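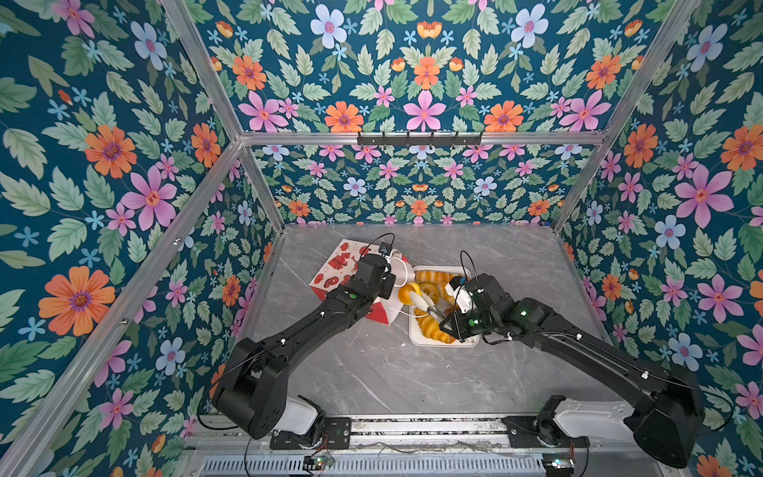
Zerkeo Pattern Names, version 3
Data card

Summary

Zerkeo is a small table of names for repeating patterns on wallpaper and printed cloth. It has 299 entries. Each entry gives one main name, other names for the same pattern, and a short note on where the name was found. There are no pictures in the table, only text.

Why we made it

Shops and old catalogs use different words for the same pattern. Our first users were translators, and they asked for one list they could search.

Files

names.csv: the main table
sources.csv: 54 printed catalogs and sample books
changes.txt: what was corrected in each version

Columns in names.csv

id: a number, never used again after an entry is removed
main_name: in English, lower case
other_names: separated by a semicolon
group: floral, stripe, geometric, scenic or other
source_id: points to sources.csv
note: free text, can be empty

The floral group is the largest, with 171 entries. Please be careful with "Mughal" in this group. Catalogs use the word very freely, and we copied it as printed. It does not prove a historical origin.

Known problems

In 32 entries the source page is missing. Some German names were translated by Gunther Wiegand from memory and are marked "gw" in the note. The difference between "trailing" and "climbing" florals is not consistent before version 2.

How to load it

The files are UTF-8 with a comma as separator. Some spreadsheet programs change the id column to a date, so import it as text.

Corrections

Send the id, your correction and the source to Rizwan Virk. Corrections without a source are kept in a separate list until we find one.

Last change: 2022-09-18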